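Suststead Community Hall
Shared Kitchen Safety Inspection – May
Inspector: Romana Vaněk
Kitchen lead: Anong Nuchit
Area covered: main kitchen, pantry, serving counter, rear exit

Ratings used: Satisfactory / Needs attention / Not inspected

1. Exits and access
Rear exit opens fully from inside: Satisfactory
Walkway to exit clear: Needs attention
Comment: Two folding tables were leaning against the wall beside the rear door. They are to be returned to the hall store after each event. The door itself opened without difficulty.

2. Fire safety
Extinguisher in place and sealed: Satisfactory
Fire blanket within reach of the range: Satisfactory
Range hood filters: Needs attention
Comment: Grease had built up on the left filter. Thongchai Khunthong will arrange cleaning before the Friday supper. Work order 432 remains open until the filter has been checked again.

3. Knives and sharp tools
Stored apart from general utensils: Satisfactory
Handles sound and firmly attached: Satisfactory
Comment: User groups that bring their own knives must take them home at the end of the booking.

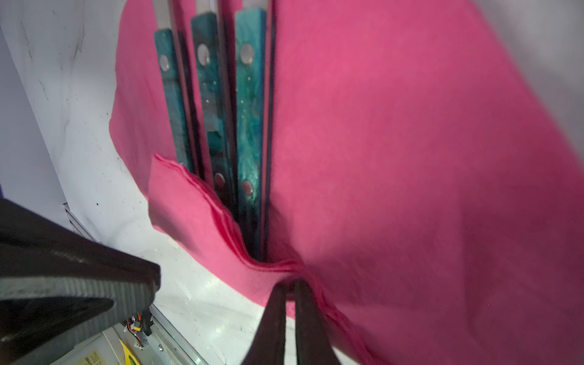
Knives left behind are to be placed in the locked drawer and entered in the kitchen log. The drawer key is held by the kitchen lead and is not to be lent to hirers.

4. Handwashing and dishwashing
Hot water at both sinks: Satisfactory
Soap and paper towels supplied: Needs attention
Written dishwashing procedure posted: Satisfactory
Comment: The towel dispenser at the small sink was empty. Procedure sheet 10 is posted and legible.

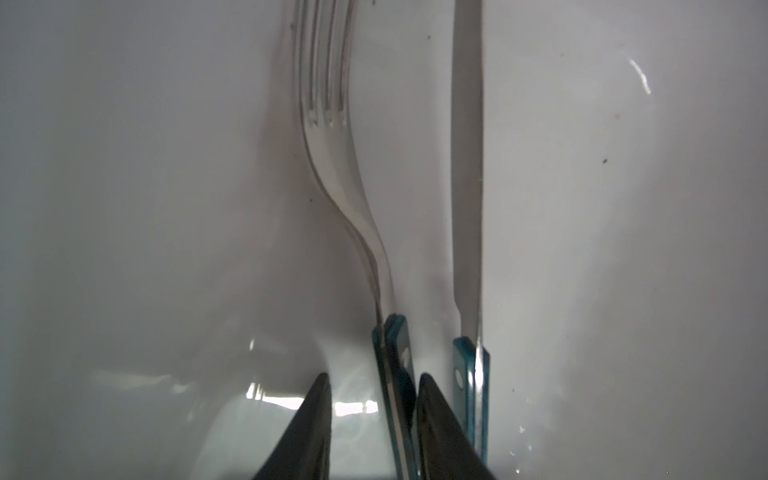
Table fork and knife, item 4.

5. Cold storage
Refrigerator log complete: Needs attention
Door seals intact: Satisfactory
Comment: Entries were missing for the morning check on two days. Jaruwan Thepsuriya has been asked to remind each group that the log must be signed at opening and at closing – including days when no food is stored.

6. Cloths and linens 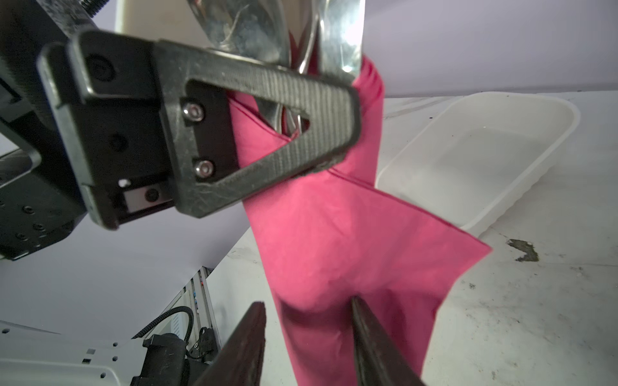 Cloths used for drying, wiping and covering must be kept separate, and none may be left within reach of a burner. Hirers may bring their own. A colored cloth, such as a pink one, is acceptable for covering, but only white cloths from the linen shelf may be used on food surfaces. Rating: Satisfactory.

7. First aid
Kit stocked against contents list: Needs attention
Comment: Burn dressings are below the required number. Replacement ordered by Nantana Limsakul.

Open items are to be reported to the hall office in writing once corrected.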